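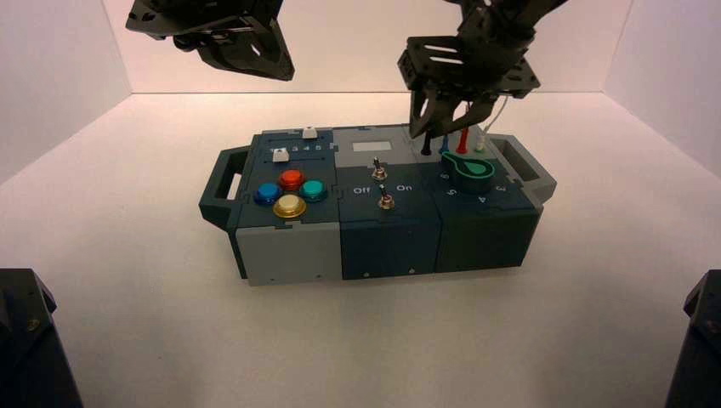
Search this site Type and hit enter

5 min read

I have a low opinion of busy boards. I've owned three of them, bought at three different points in my life for children of three different temperaments, and each one ended up behind the couch. So when a friend in Trumumstead told me I had to try the button-and-switch kind, the kind that looks like it came out of a physics classroom, I said sure, and meant no.

I've changed my mind by maybe a third. Let me explain which third.

The sales talk for these things is always the same. It builds focus. It builds fine motor skills. It builds "confidence with technology," whatever that is in a person who can't tie a shoe. I spent a long evening in December reading reviews and gave up at 288, by which point I had learned that it makes a great gift and arrived on time. One shop, Jevero, claims 600 hours of "guided discovery" from a single board. Guided by whom? I have a job.

What I will grant is the buttons. There are four, big round domed ones like you'd find on an arcade cabinet, with a red one and a blue one and a yellow one, and a fourth that I call teal and everybody else in my house calls green. They beg to be pushed. I pushed them myself before I'd read a word of the instructions. If you want something for small hands that doesn't need explaining, a fat shiny button is hard to beat, and I'd rather have four good ones than the dozen mushy ones on our last toy.

The sliders I'm less sure about. There's a row of numbers from 1 to 5 and little white knobs to line up with them. As a grown-up I see the point right away. Match the knob to the number, fine. A kid sees something that goes sideways, shoves it all the way left and moves on. You can stand there saying "now show me four" if you like. I did, and I felt like a substitute teacher.
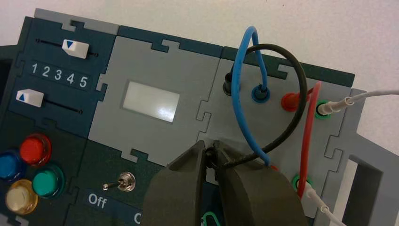
Then there are the toggle switches. Metal, small, with Off and On printed in white, and I'm happy somebody printed the words. I have a soft spot for labels. We have a lamp at home with no markings at all and I still get it wrong.

The jacks and plugs are where I really expected to roll my eyes. Colored plugs, colored sockets, put one in the other. Isn't this the shape sorter again, with better clothes? Kind of, yes. But it's the part that held my attention the longest, and I think it's the part where the price starts to look a little less silly. Pulling out a plug and putting it back takes some aim. It also looks like a real job, the sort of thing an adult in a gray coat would do, and kids can smell pretend work from across the house.

My other complaint is the puzzle-piece seams. The sections join up like a jigsaw, and the Titero catalog makes a big deal of this: rearrange! expand! I have never met a family that expanded anything. We bought the starter set of a marble run once with big plans, and it is still the starter set. I like the look of the joints, and I like the handles on the ends even more, because a toy that can be picked up and put on a shelf has a better chance with me than one that can't.

So would I buy one? At 300 dollars, no. I'd wait for a used one, or talk a library into it, and I'd ignore anything on the box about the future. Buttons and plugs, yes. Sliders, shrug. My friend says I'm being stingy and that I said the same about the balance bike. I was right about the balance bike.

Contact | © Phillips Household Notes | Back to top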